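Fletwood Opens Computer Refurbishment Workshop at Killari

Desktop machines given by homes, schools and small offices to be stripped, tested and passed on

2023-03-26

Fletwood, the community reuse charity, has today confirmed the opening of its new computer refurbishment workshop at Killari. The workshop will accept desktop computers that their owners no longer need, check each one part by part, and return those that are fit for use to households and learning groups in the district.

The opening follows a trial period which began in February, during which the workshop handled donations from a small number of local employers. From this week it is open to the general public on the same terms. There is no charge for leaving a computer, and donors do not need to book unless they are bringing more than four machines at once.

Magnus Gunn, Director of Fletwood, said: "Many desktop computers are put away in a cupboard when a newer one is bought, and they stay there for years. A good share of them need very little. We are pleased to be able to offer a proper place where they can be opened up, looked over and put back to work, and we thank everyone at Killari who has helped to prepare the rooms."

The workshop will deal mainly with full-size tower computers. These remain the easiest type to repair, as the case can be laid on its side, the cover taken off and the main parts reached by hand. Memory, drives and power supplies can often be moved from one machine to another of the same family, so that two incomplete computers may produce one that works.

Each donated computer is given a job sheet on arrival. The sheet records the model, the parts found inside and the state of the case, and it remains with the machine until it leaves the building. The cover is then removed and the inside is cleaned of dust before any testing is done. Where the processor or memory is to be tested separately, it is taken out, placed in an anti-static tray and entered on the sheet by name.

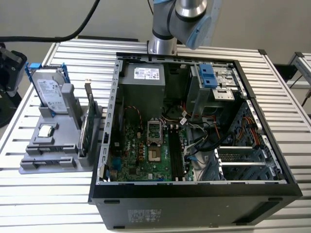

Staff have been asked to take particular care with the processor socket. The contacts in a socket of the kind found on many office machines are fine and easily bent, and damage to them will usually mean the loss of the whole motherboard. A socket is therefore examined under a magnifying lamp as soon as the processor has been lifted out, and the result is written down before work moves on to the drives and cables.

Wilma Cruickshank, Workshop Manager, said: "We would rather spend a few extra minutes on the first inspection than find a fault once the machine has been put back together. The memory slots, the socket and the power leads are looked at in the same order every time. It is slow at first, but new staff pick it up quickly, and the job sheets are much easier to read as a result."

Cables are another regular part of the work. Data leads and power leads are unplugged, checked for splits and loose plugs, and either put back or replaced from stock. They are then tied clear of the fans before the cover is refitted. Machines that have been altered at home often hold leads that serve no purpose, and these are removed and kept for later use.

Data held on donated drives

Fletwood recognises that donors will wish to know what happens to their files. All hard drives are removed from their cages on the day of arrival and kept in a locked store. They are wiped using the Rey process, which Fletwood has used at its other site for two years, and a written record is sent to any donor who asks for one. Drives that cannot be wiped are destroyed. Donors who prefer to keep their own drive may take it out before bringing the computer in, or may ask for this to be done at the counter while they wait.

Jawad Usmani, who is responsible for data handling at Fletwood, said: "Nothing goes out of the door with an old drive in it that has not been through the full process. We would still ask people to copy anything they want to keep before they come to us, as we are not able to recover files afterwards."

Where the computers will go

Finished machines will be offered first through the Neneo scheme, under which adult learners may receive a desktop computer, keyboard and screen for use at home during their course. Up to 25 computers are to be supplied to the scheme in its opening round. Any that remain will be sold at a low price from the front counter, with the money returned to the running of the workshop.

Mhairi Dow, Learning Co-ordinator for Neneo, said: "Our learners have told us plainly that a telephone is not enough for written course work. A desktop with a full keyboard makes a real difference to them, and it does not have to be new. We look forward to receiving the first group of machines."

Computers which cannot be repaired will be taken apart for their parts. Power supplies, cases, expansion slot covers and screws are sorted and stored on site, and what cannot be used again - chiefly damaged boards and broken plastic - will be passed to a licensed recycler.

Training places

The workshop will also offer 21 training places in its first year. The course covers safe handling, the naming of parts, the removal and refitting of processors and memory, and basic fault finding. No earlier experience is required. Training will be led by Ettore Sala, Senior Technician, and applicants should be aged 18 or over.

How to donate

Desktop computers may be brought to the Killari counter during opening hours. Donors are asked to include the power lead where they still have it, and to mention any known fault. Screens, keyboards and mice are accepted if they are clean and in working order. The workshop is not able to take laptops, printers or televisions at present.

Enquiries about donations, training places or press visits should be addressed to the Fletwood office at Killari, marked for the attention of Wilma Cruickshank.

ENDS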